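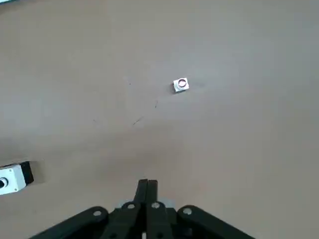 Vue poignet, pince ouverte ou fermée à vérifier dans le log - petit boîtier blanc devant les doigts.

Mars, 9 h 40. Reprise de la collecte pour Pemodari. On en est à 418 épisodes gardés, objectif 826 avant le premier entraînement. Recalage de l'horloge de la caméra poignet sur celle des bras : elle avait 100 ms de retard, corrigé dans Evitz. Les épisodes enregistrés avant la correction restent dans un dossier à part, on ne mélange pas.

Consigne pour la téléopération : descendre à la verticale, marquer un temps d'arrêt au-dessus de l'objet, puis fermer. 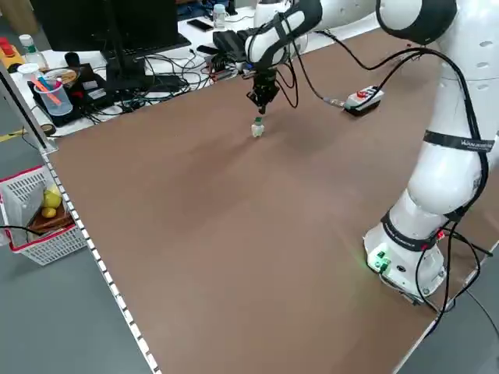

Les approches trop rapides donnent des trajectoires que le modèle imite mal, surtout sur les petits objets debout. J'ai rejeté celles où la pince corrige deux fois de suite. Changer la position de départ à chaque prise, y compris près des bords du plateau.

14 h 15. Passage aux séries à plusieurs objets. Même lumière que le matin, mêmes réglages d'exposition.
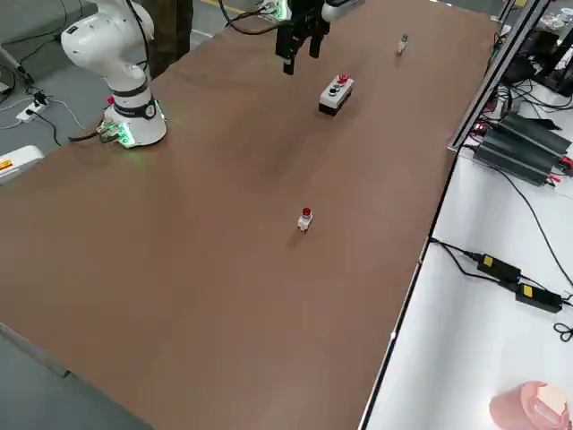
Export vers Flista en fin de journée : 199 fichiers, deux refusés (champ « tâche » vide). À renommer à la main.

À faire : revoir le seuil d'effort de la pince, nettoyer le plateau, relancer le script de tri sur le disque Thomas. Il manque encore des exemples d'échec avec reprise - en prévoir une série entière.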